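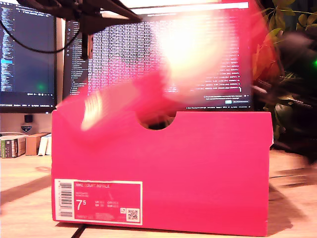 Boîte à chaussures rose posée sur un bureau en bois clair, étiquette Nike Court Royale.

Rapport d'avancement au bailleur - mardi 13 octobre 2026
Projet Britus, réemploi des emballages dans les boutiques de Kedstead
Rédaction : Anneliese Voß

Le dernier rapport annonçait une « adhésion massive » des commerçants. Je n'emploierai pas cette formule. Sur les 11 boutiques inscrites, 2 seulement nous ont rendu des relevés complets pour le mois d'août. Les autres déclarent participer, ce que je n'ai aucun moyen de vérifier.

Le tableau de suivi affiche 2908 emballages remis en circulation. Ludger Rieger a repris les bordereaux un par un et n'en retrouve que 1101 avec une date de sortie et une date de retour. L'écart vient en partie des boîtes saisies deux fois, à la boutique puis au dépôt Ehlers. Pour le reste, nous n'avons pas d'explication et je préfère l'écrire. Je demande que le premier chiffre ne figure plus dans vos supports de communication.

Le logiciel Lusitov devait régler ces doublons. Il est installé, la formation a eu lieu, et les vendeurs continuent de remplir le cahier papier. Le prestataire parle de résistance au changement ; les vendeurs, eux, se plaignent d'un écran de saisie trop long aux heures d'affluence. J'ai fait l'essai un samedi après-midi et je leur donne plutôt raison.

Dépenses : le transport dépasse la prévision, la ligne « sensibilisation » est presque intacte. Je propose un transfert de l'une vers l'autre, sans rallonge. Les affiches déjà imprimées suffiront largement, à supposer que quelqu'un les lise.

Reste la question du bénéfice réel. Une boîte qui fait deux trajets en camionnette pour éviter d'en acheter une neuve - le calcul n'a jamais été fait sérieusement. Ludger y travaille avec les factures de carburant du dépôt. Tant que ses résultats ne sont pas connus, je déconseille d'ouvrir le dispositif à d'autres boutiques.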